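Wunditz (television series)

Wunditz is a period drama television series produced by Kavanagh for the streaming service Kullovix. It is set in a fictional river port of the same name during the last years of the barge trade, and follows the clerks, lock keepers, and lodgers of a single street over the course of a generation. The series ran for 40 episodes in four seasons. The first episode was released on January 26, 2018.

The series drew a small audience during its original run and a larger one after it ended. It is most often discussed for its writing, in particular its long scenes, its limited use of music, and its practice of leaving major events off screen.

Contents
Premise
Development and writing
Production
Release
Reception
See also

Premise

The story opens with the closing of the upper lock at Wunditz, which cuts the port off from its main source of trade. The harbor office, which employs most of the central characters, continues to keep full records of traffic that no longer arrives. Each season covers a later period than the one before, and characters are recast or dropped without explanation as the years pass.

The town's politics remain in the background for most of the first season. They come forward in the second, when the harbor office is asked to certify a set of false cargo records, and the question of who signed them runs through the rest of the series.
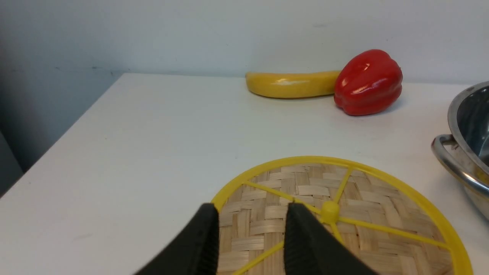
Toy banana at the back of a white table

Development and writing

Kavanagh first developed the project as a single feature-length film. The script was expanded after early readers reported that the second half depended on events summarized in one scene. The scripts as filmed run to 1,354 pages in total, a figure that includes scenes cut before broadcast.

All four seasons were outlined before filming began on the first. Individual episodes were then assigned to staff writers, each of whom stayed with one household in the story. A writer responsible for the Dressler lodging house, for instance, would draft that household's scenes in every episode of a season, and the lead writer for the episode would join the parts together. The method was dropped for the fourth season, when the surviving characters share most of their scenes.

Dialogue was kept free of modern idiom, but no attempt was made to reproduce the speech of a particular region. Letters read aloud in the series were written out in full, even where only a line or two is heard.
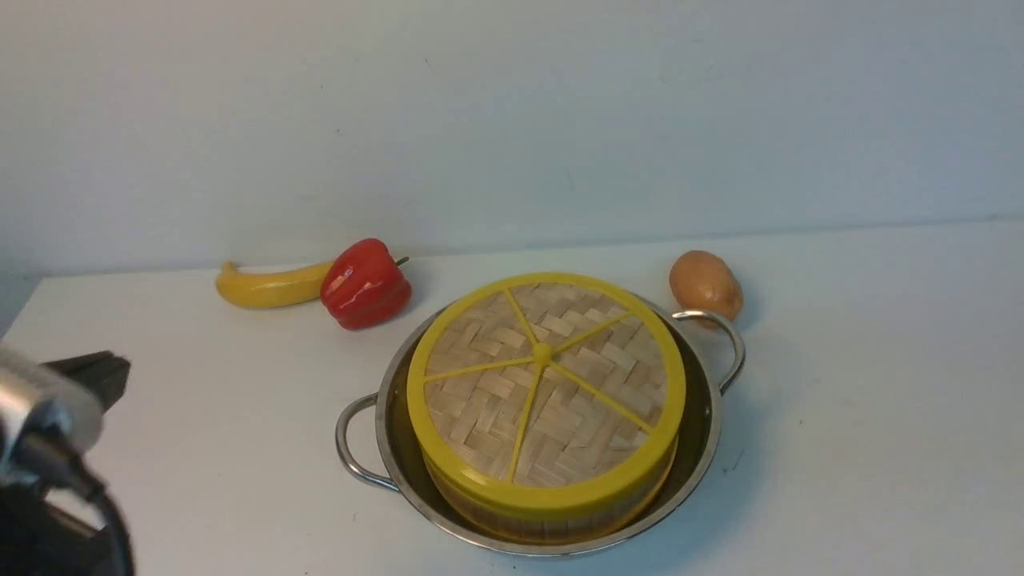

Several readers of the published scripts have objected to this account of the writing process, and one argued in a letter to a trade newsletter that the household method "shows in every third-season episode, where people stop listening to each other the moment a scene changes hands." Others have treated the same unevenness as a deliberate reflection of the divided town.

Production

Exterior scenes were filmed in Porow, where a disused stretch of canal stood in for the harbor. The street was built on the east bank and left standing between seasons so that it would weather. Interiors were filmed on a stage nearby. The harbor office set was the largest of these and was redressed for each period, with the same desks kept throughout.

The costume department prepared 260 outfits for the first season. Many were altered and worn again by other characters in later seasons, a detail that viewers noticed and that the production later confirmed.

Music is used in only 12 episodes. Elsewhere the soundtrack consists of dialogue, river noise, and the bell of the lower lock, which was recorded on location. 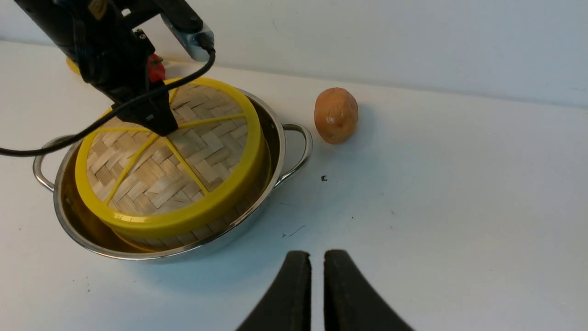 Release

Kullovix released the first season one episode at a time. The second and third seasons were released in full on a single day, a change that some critics held responsible for the limited discussion they received. Weekly release was restored for the fourth season, which concluded in August.

The series was later issued on disc with an alternate cut of the final episode. The two versions differ mainly in the closing harbor office scene, which is longer in the disc edition and restores a conversation about the false records.

Reception

Early reviews were mixed. Critics generally praised the performances and the design of the street, while finding the opening episodes slow. Opinion improved with the second season, and the episode "Tolls" is frequently named as the strongest of the series.

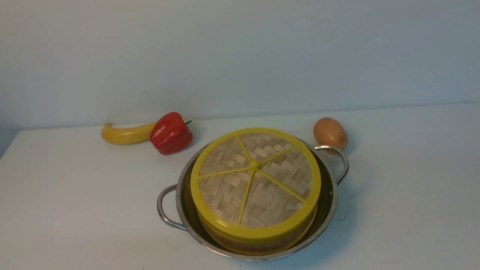 One reviewer, returning to the series after its conclusion, wrote that the slow start had been misjudged and that the cargo inquiry "only works on a viewer who has already spent hours watching those ledgers being filled in." The same review was less favorable toward the recasting between seasons, calling it confusing in the case of the two harbor clerks.

Later commentary has focused on the ending, in which the author of the false records is never named. The scripts do not settle the matter, and the alternate cut has been cited in support of two different readings.

See also
List of Wunditz episodes
Period drama
Serial television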